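Chapter 5
Shape and Shrinkage in Molded Plastic Parts

5.1 Why the part is never the size of the mold

A molded plastic part begins as a hot melt forced into a closed steel cavity and ends as a solid at room temperature. Between those two states its volume falls. The loss is small for plastics that stay glassy and larger for those that form crystals as they cool, such as polypropylene and polyethylene. A mold maker must therefore cut every cavity oversize, and must decide how much oversize before the first part has been made. 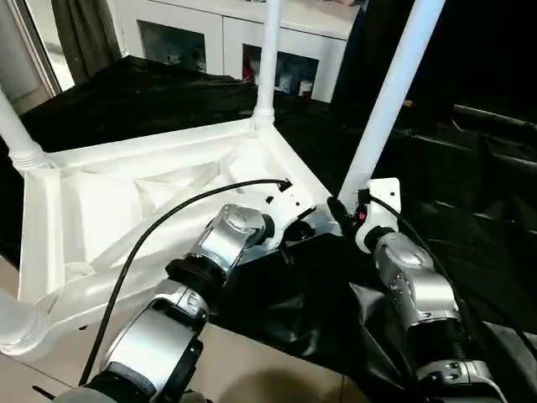 Text: Fasil Lencho
Revised 8 February 2022

Shrinkage is stated as a fraction of the cavity dimension. If S is the shrinkage and L the finished length, the cavity length C is given by

C = L / (1 - S)

Take a crate wall with a finished length of 318 mm, molded in a polypropylene with a shrinkage of 0.015. The cavity must measure 322.8 mm. A student who multiplies by 1.015 instead will obtain 322.8 mm as well, to one decimal place, and may conclude that the two methods are the same. They are not. The error grows with S and with L, and on a long part in a high-shrinkage grade it can use up the whole tolerance.

The value of S printed on a supplier's data sheet comes from a simple test plate molded under fixed conditions. Real parts depart from it. Higher packing pressure lowers shrinkage, thicker walls raise it, and glass fiber lowers it strongly along the direction of flow but much less across it. The last of these effects is the usual cause of warping in filled grades, and is taken up in Section 5.4.

5.2 Draft

As the melt cools it grips the core, the raised half of the mold that forms the inside of the part. The walls must lean slightly so that the part comes free as soon as it begins to move. The lean is called draft and is measured in degrees from the direction in which the mold opens. One degree per side is common for a smooth wall of moderate depth. A textured wall needs more, and the deeper the texture the greater the draft.

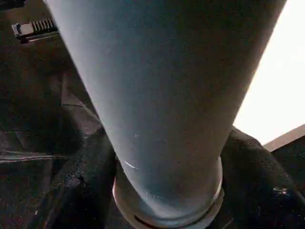

Figure 5.1 Taper along a smooth, matte body.

The change in width due to draft is found from the depth of draw D and the draft angle A:

w = 2 D tan A

Draft is set early, when the parting line is chosen, and it is costly to add later. The Cluka crate, which is used as a worked case through this chapter, was first drawn with its inner dividers at exactly 90 degrees to the base. The dividers stuck. Hurkness, the shop that cut the tool, recorded 1,181 rejected parts in the opening run at Kasotberg, most of them with drag lines near the top of the divider walls. The core was taken out, reground with draft on every divider, and polished in the direction of draw — a repair that also made each divider thinner at its top edge than the drawing had called for.

5.3 Walls and ribs

Cooling time rises with the square of wall thickness, so doubling a wall makes it four times slower to cool. For this reason stiffness is seldom obtained by adding thickness. It is obtained with ribs, which place material far from the neutral axis of the section, where it does the most work in bending.

A rib has its own limits. Where it meets the wall there is a local mass of plastic that cools last and draws the outer surface inward, leaving a shallow dent known as a sink mark. Common practice is to hold the base of the rib to between one half and two thirds of the wall thickness, and to keep its height below three times that thickness.

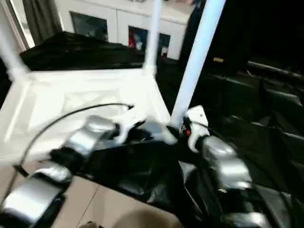
One reader of an earlier edition objected that the rib rule is taught as if it were a law, and wrote that "on a hidden face I will take the sink every time and keep the stiffness." The objection is fair. The rule protects appearance. Where the opposite face is out of view, or carries a coarse texture, a thicker rib may be used, though the longer cooling time must still be paid for.

The Bogale method, given in Section 5.5, treats the choice as a trade between cycle time and deflection under load. For the Cluka crate it allowed the floor ribs to be made up to 5 percent thicker than the standard rule permits.
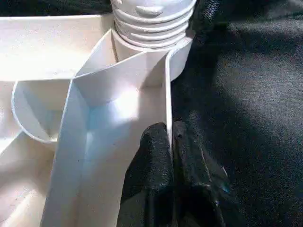

Undercuts are the remaining source of difficulty. An undercut is any feature that locks the part in the mold when the mold opens in a straight line. An internal thread is the plainest case, and may be released by unscrewing the core, by collapsing it, or, in a soft plastic with a shallow rounded thread, by stripping the part off by force. External threads are simpler, as the cavity can usually be split along the axis of the thread. The split leaves a fine line down each side, and a flat is sometimes cut there to keep flash out of the thread.

Before going on, the reader should be able to find a cavity dimension from a finished dimension, and the reverse, without the formula in view. Section 5.4 assumes it.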